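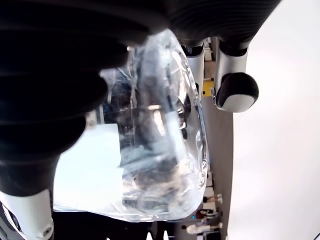

Week 2: Can a machine clear the table yet?

Chores are a harder test for robots than most factory work. A welding arm meets the same part in the same place all day. In a kitchen the parts vary, and many of them change shape when touched. The clear, crumpled bag held in the ribbed black fingers is a fair case: its outline shifts with every squeeze, and the glare on its folds confuses a camera. Keep it in mind when you read the Hultow chapter on soft objects.

Bottles and bowls

Thin plastic bottles bring two problems. The wall gives under pressure, so grip force has to be limited. The plastic is also transparent, and depth sensors tend to read straight through it to whatever lies behind.
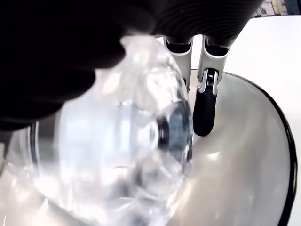 Fig. 2. Clear bottle tilted over a white bowl, with one fingertip just inside the rim.

Working near a bowl adds a third problem. The fingers must stay clear of the wall while the hand tilts, and the hand itself blocks much of the wrist camera's view. Chiang's notes call this "losing sight at the last inch". A second camera, higher up, helps.

Two arms or one?

Most table chores can be split between two hands, one steadying and one moving. Planning for both at once is slow, and many systems still use them in turn.
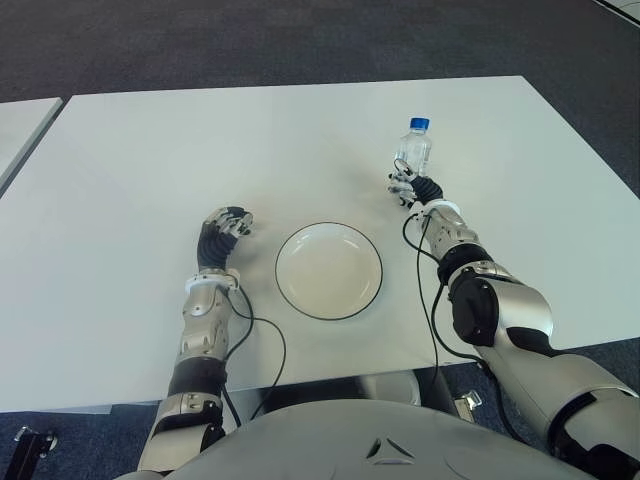 Fig. 3. Upright bottle gripped near its base. The left hand is open beside the plate.

A low grip on an upright bottle is steady for sliding but poor for pouring. For pouring, the hand should be higher, near the centre of the weight. Changing from one grip to the other is a task in its own right, and we will cover regrasping in the second half of the course.

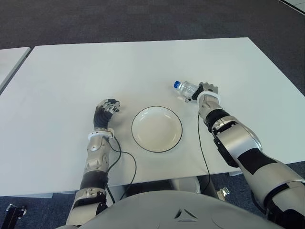 Where things stand

Shop-floor picking of boxed goods is in daily use. Clearing a mixed table at a person's speed is not. The Westetti exercise set lists 1098 attempts at simple table tasks; sort them by type of failure before the seminar and bring your table on paper.

Reading: Plumley handout, sections 1 and 2. Written answers are due in November.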